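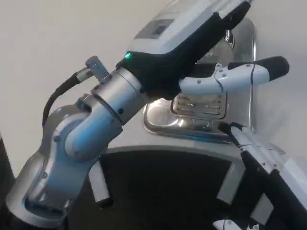

**Ticket:** Welcome discount emails not going out
**Account:** Sostex newsletter, sent through Gitodent
**Status:** Closed

Customer reports that new signups from the Utport landing page stopped getting the welcome email. Signup form still shows the thank-you message.

- Checked list: contacts arrive, but without the "new" tag.
- Checked send limit: 500 per hour, not reached.
- 80 contacts stuck at step one of the automation.
- Form was edited in March when the Tiêu campaign was added. The tag field was renamed and the trigger still looks for the old name.

Changed the trigger to the new field name. Ran a test signup, email came in after 12 seconds.

Re-tagged the stuck contacts by hand and released them in one batch. Two bounced, bad addresses.

Customer asked if the discount code can be extended for those people. Passed to billing.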